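Mai, Redaktion Olletwood

Truvard: Unterschriften sammeln, ohne Zettelchaos

Wer schon einmal mit drei Klemmbrettern in der Fußgängerzone stand, weiß, wie schnell eine Liste verrutscht – und genau da macht die Sammelmappe Truvard richtig Freude! Sie fasst 823 Unterschriftenbögen in A4, hat 2 feste Schreibflächen (links und rechts, also auch für Linkshänder) und einen Regenschutz, der sich mit einer Hand umklappen lässt. Bei einer Petition zum Nachtbusverkehr kamen damit über 1.602 Namen zusammen, alle sauber nach Gemeinden getrennt.

Das Register Fenda passt ebenfalls hinein, Ersatzklammern liegen bei. 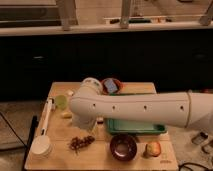

Heller Holztisch mit rotbrauner Schale

Lieferbar in Grau und Dunkelgrün.

Kontakt: Olletwood, Abteilung Bürgerbeteiligung | © Olletwood | Nach oben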